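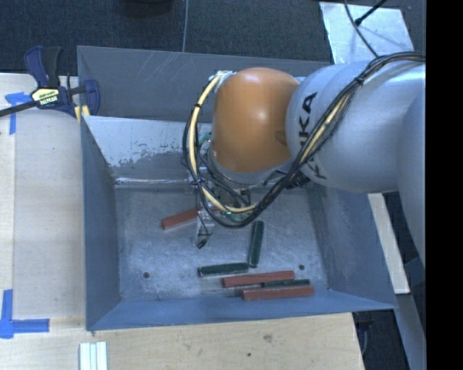
Sourdough starter won't rise past the halfway mark – SOLVED
Posted by Martim Leitão, December
Status: closed

Hi all! First proper ticket from me on the Anura baking help desk, so sorry if I put in too much detail. I love this hobby to bits and I want to get to the bottom of it.

The problem: my starter, named Orine after my gran's street, used to double in four hours and smell like green apples. Since I moved house it gets halfway up the jar, sits there looking sulky, then falls back. The smell has gone sharp, a bit like nail polish remover. Bread made with it is edible but dense, and the bottom crust has a gummy line right through it.

What I feed it: equal weights of starter, flour and water, morning and night. Flour is half wholemeal, half plain white. Water is from the kitchen tap. Jar is glass with the lid resting on top.

What I've tried so far:
- new jar, washed and rinsed very well
- a different bag of white flour (same brand)
- stirring it halfway through the day
- moving it from the bench to the top of the fridge

No change from any of them. Happy to describe the crumb in more detail if anyone wants. It's not pretty!

Reply from Florêncio Coelho, help desk

Martim, great write-up, and please don't apologise for the detail. The sharp smell says hungry to me. Can you tell me how warm the new kitchen is, and whether your tap water is treated differently there? Also, how much old starter do you keep at each feed? "Equal weights" can hide a lot if the spoon is generous.

For now, please change one thing only. Keep the flour and the times as they are and go to one part starter, two parts flour, two parts water. Put a rubber band at the starting level and write down when it peaks.

Update from Martim

Okay, this was fun. I put a cheap thermometer next to the jar and the new kitchen is a good deal warmer than the old one, particularly on top of the fridge. I'd put the poor thing in the warmest spot in the house and then kept feeding it as though it was still in the cold flat.

Log, first try at the new ratio:
7 am – fed, 40 grams of starter, band on
9 am – small bubbles at the sides
11 am – past the halfway mark!
1 pm – nearly doubled, domed on top
3 pm – flat on top, starting to slide
7 pm – well down, sharp smell back but weaker

So it is alive and keen, and I was catching it long after it had peaked. The water here comes from the Macedo reservoir and the council page says it is chlorinated, same as before, so I left that alone.

Reply from Florêncio Coelho

Beautiful log. That starter is in good health. Your evening feed is simply arriving too late for how warm it is. Two options: feed three times a day (I wouldn't, life is short) or cut the old starter right back. Try one part starter to five parts each of flour and water, and bring the jar down to the bench.

The gummy line is probably a separate thing. How long do you let the loaf cool before you cut it?

Update from Martim

Guilty. Ten minutes, if that. It smells so good!

Went to one to five and moved the jar beside the bread bin, away from the oven. Second day on the new feed it more than doubled and held its dome until I got home. The apple smell is back. I did a little dance in the kitchen and the dog left the room.

Baked this morning with the starter right at its peak. Left the loaf alone for 2 hours, which was torture. Open crumb, no gummy line, and a crust that crackled while it cooled. The colour on it is gorgeous. I also switched to the Anosance rye for a spoonful of the wholemeal and I'm very taken with the flavour, though I know that's a second change and I've been told off for those.

Happy for this one to be closed. Thank you, thank you!

Reply from Florêncio Coelho

Consider yourself told off. Lovely result. When the weather cools, go back to one to two and watch the band again. Closing now, and reopen it any time if the rise drops off.

Related tickets
Grey liquid on top of starter after a holiday
Can I freeze part of my starter?
Dough sticks to the proving basket
Loaf spreads sideways in the oven
Rye starter smells of vinegar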